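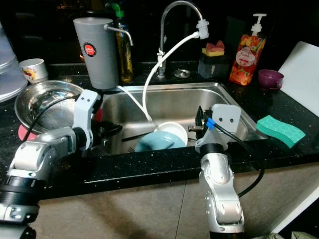 Okay, trail report from the Salazar Loop, as promised to everybody who asked last week. Short version: go, but go early, and don't trust the sign at the lower lot. I'm writing this up from the kitchen with a light blue plate and a white bowl in the sink, so you know where my priorities are. Thread!

First, getting there. You take the county road past the Fudulov orchard stand (closed Mondays, good cider) and turn left at the old grain scale. The sign says the lot holds 22 cars. Maybe if they're all tiny! It was full by nine, so I parked at the upper lot by the Jolano picnic shelter and walked down. Upper lot is free, lower lot is 3 dollars, exact cash in the envelope.

The loop starts flat through cottonwoods for a good stretch, nice packed dirt, you could push a stroller on it easily. Then you cross the footbridge and it's a different trail. Roots, loose rock, one switchback that made me say a word out loud in front of a family with a toddler. Sorry, family.

Total climb is 514 feet according to the map board. Most of it comes in one go right after the bridge, so don't burn yourself out on the flat part like I did (I was trying to pass a group with a speaker).

There's a bench at the top with a view down to the reservoir. The leaves are maybe halfway turned right now, lots of yellow, not much red yet. I'd guess another week for the good stuff, but one windy night could finish it, so who knows.

Somebody asked about dogs. Yes, on a leash. Bring water for them because the creek on the back side is down to puddles. Somebody else asked about bikes, and the answer is no on the loop, yes on the Pronura connector, which splits off at marker 16. That marker is behind a bush. Look for the double fence post and you'll find it.

Bathrooms: upper lot only, and there was no paper. Pack your own. No cell service from the bridge until you're almost back at the cars, so download the map at home.

Footwear! I wore my old running shoes and felt every rock on the way down. Boots next time, or at least something with a real sole. I saw a guy doing it in sandals and he looked perfectly happy, so take my advice for whatever it's worth.

Took me a little over two hours with a long snack stop at the bench. Going back next Saturday for the connector if the rain holds off. I'll post how muddy it is.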